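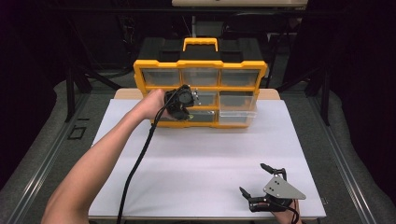

**Plerkutitz: Reparaturtreff muss raus aus der alten Post – Umzug schon im September**

Jetzt also doch. Der Reparaturtreff in Plerkutitz verliert seine Räume im ehemaligen Postgebäude. Der Mietvertrag läuft aus, verlängert wird nicht. Das hat der Eigentümer, die Immobilienfirma Trukton, am Vormittag auf Anfrage bestätigt. Gründe: Brandschutz, neue Elektrik, Dach. Danach sollen in dem Haus Wohnungen entstehen, wie viele genau, ist noch offen.

Für den Treff heißt das: packen, und zwar schnell. Bis Ende September muss alles raus – Werkbänke, Nähmaschinen, Regale, die Kleinteile sowieso. Gerade da steckt die meiste Arbeit drin. Schrauben, Sicherungen, Lampenfassungen, Knöpfe, alles über Jahre zusammengetragen, vieles aus Haushaltsauflösungen. Einen Teil davon will man abgeben, wer etwas brauchen kann, soll sich melden.

Ein Ausweichquartier gibt es immerhin. Die Stadt stellt den früheren Lehrmittelraum der Schule am Anger zur Verfügung, vorerst bis zum Frühjahr. 80 Quadratmeter, ebenerdig, Toilette im Gang. Deutlich kleiner als bisher, in der Post waren es zwei Räume plus Keller. Der Keller wird fehlen. Wohin mit den Ersatzteilspendern, also den alten Waschmaschinen und Staubsaugern, ist noch nicht geklärt. Im Gespräch ist eine Garage hinter dem Baustoffhandel Morsy, eine Zusage steht aus.

Geöffnet wird am neuen Ort zunächst nur noch an 4 Nachmittagen im Monat, bisher waren es doppelt so viele. Der Grund ist simpel: tagsüber wird die Schule gebraucht, und der Hausmeisterdienst endet um 19 Uhr. Wer ein größeres Gerät bringen will, sollte vorher anrufen. Fahrräder gehen bis auf weiteres garnicht, dafür ist kein Platz.

Kritik kommt aus dem Stadtrat. Mehrere Fraktionen hatten im Juni gefordert, dass die Stadt das Postgebäude selbst kauft. Abgelehnt, zu teuer. Zahlen zum Kaufpreis wollte das Rathaus auch jetzt nicht nennen. Man habe Gespräche geführt, heißt es nur, und sei froh, dass die Lösung mit der Schule so kurzfristig geklappt hat.

Beim Treff ist die Stimmung gemischt. Seit 16 Jahren wird in Plerkutitz repariert, angefangen hatte es in einem Ladenlokal am Markt, das längst ein Imbiss ist. Einen Umzug kennt man also. Zuletzt war der Andrang groß, an manchen Nachmittagen kamen über 80 Leute. Vor allem Toaster, Kaffeemaschinen und Radios, dazu Jacken mit kaputtem Reißverschluss. Ob die alle den Weg zur Schule finden? Der Bus hält 8 Gehminuten entfernt, zur Post waren es nur ein paar Schritte.

Längerfristig schaut man auf den Brarport, das leerstehende Lagerhaus am Kanal. Dort plant die Stadt seit längerem ein Haus für Vereine, mit Werkstatt im Erdgeschoss. Fördermittel sind beantragt, ein Bescheid wird frühestens zum Jahreswechsel erwartet. Vor übernächstem Jahr wird da aber niemand einziehen.

Für den Umzug werden noch Helfer mit Anhänger gesucht, außerdem stabile Kartons – keine Bananenkisten, die haben unten Löcher. Annahme zu den gewohnten Zeiten in der alten Post, Eingang wie immer über den Hof. Fertig reparierte Geräte bitte bis Mitte September abhohlen, auch die vom Frühjahr. Der letzte reguläre Termin am alten Standort beginnt um 15 Uhr, Kuchen gibt es auch.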